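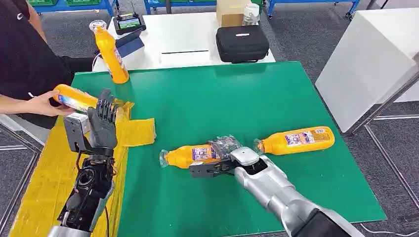

Bottle handling at the Reltine test hall, with a worker beside the two-armed machine.

A warehouse automation startup says it has fixed the fault that made its two-armed robot squeeze a bottle of liquid until the cap let go. People who have followed the company's promises may want to wait before they applaud.

Reltine, which builds the machine under the name Matei, confirmed in a notice dated 11 Dec 2021 that the arm on the robot's right side kept closing its gripper after it already had a firm hold. The bottle gave way at the neck and the contents went over the table and onto the sleeve of a worker standing within reach. The worker rinsed off and was not hurt, the notice says.

The company calls this a "grip event." Most people would call it a spill.

According to the notice, the cause was a force reading that froze. The gripper checks how hard it is pressing many times a second and stops when it reaches a set limit. In this case the number stopped changing while the fingers kept moving, and the software took the old number as good. The stop button worked, but it took the worker 3 seconds to get to it.

Those seconds are the part Reltine says least about. The job it is trying to sell, passing bottles between a person and a machine, puts human hands right next to robot fingers all shift long. A frozen reading on a detergent bottle makes a mess. The notice has one sentence on what it might do to a hand, and the sentence says the risk was "assessed as low." It does not say who did the assessing.
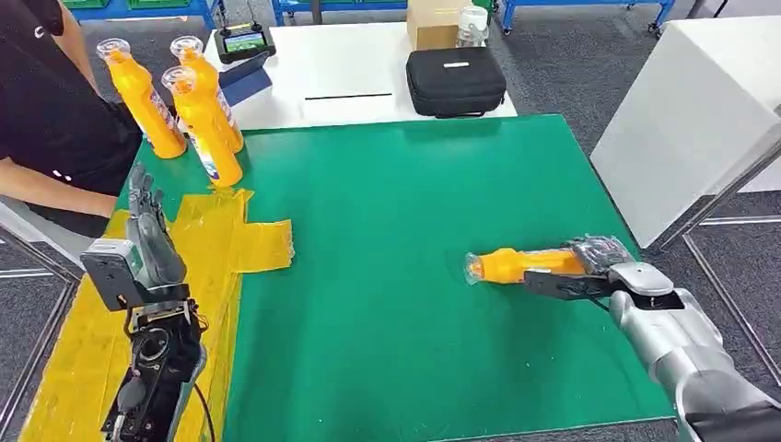 Matei uses a different tool on each arm, a plain two-finger gripper on one side and a jointed hand on the other. Reltine says only the gripper was involved and that the hand runs on separate software with its own limits. It has not released test results for the hand, and a spokesperson did not answer when asked if any exist.

The fix has two pieces. A software update now treats any reading that stays exactly the same for too long as a fault and halts the arm. The company has also cut the top gripping force by 30 percent. Reltine says it then ran 1000 picks with no repeat of the problem.

That sounds like a lot until you look at the work. A packing line could get through that many bottles before lunch, and the notice does not say whether the picks were done with full bottles, empty ones or a mix. It also does not say how many were handovers with a person, which is when the fault matters most.

Domnica Ciobanu, a machine safety consultant who read the notice at our request, was not impressed by the order in which things were done. "They turned the force down and then counted successes," she said. "I would want to see them break the sensor on purpose and show me the arm stops. If they did that, it isn't in here."

She also questioned the lower force. A weaker grip is kinder to fingers, she said, but a full bottle is heavy and smooth, and a dropped one is a hazard of its own. The notice does not mention drops at all.
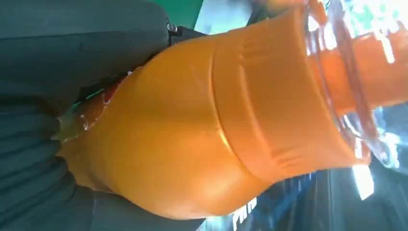
A second report in July

This is not the first time the gripper has come up. In July, Benometti, a contract packer that had Matei on trial, sent the robot back early. Reltine said then that the trial had "met its goals." Benometti told us this week that it had logged 2 cases of crushed packaging and had asked for an explanation each time.

"We got a phone call and a new settings file," a Benometti manager said. The company did not want the manager named. Nobody there was told the readings could freeze.

Reltine says the packaging damage was unrelated and came from wrong settings entered on site. It would not share the logs from the trial. Without them there is no way for anyone outside the company to check, and the frozen reading was found only after the spill, when engineers went back through the data.
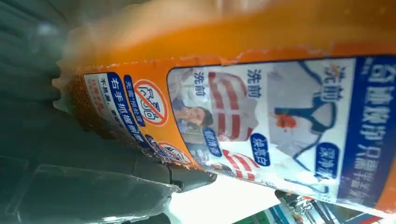

Ziltden, which supplies the force sensor, said its part did what it was designed to do and sends an error signal when it loses contact. It suggested the signal was being ignored further up the line. Reltine disputes that - it says no error ever arrived - and the two firms are "in discussion."

So the sensor maker points at the software and the robot maker points at the sensor, while the update goes out to customers anyway. Reltine says all units in the field will have it by the end of the month. Customers are not being asked to stop using the machines in the meantime. They are being asked to keep the stop button "within easy reach," advice that was already in the manual when the bottle burst.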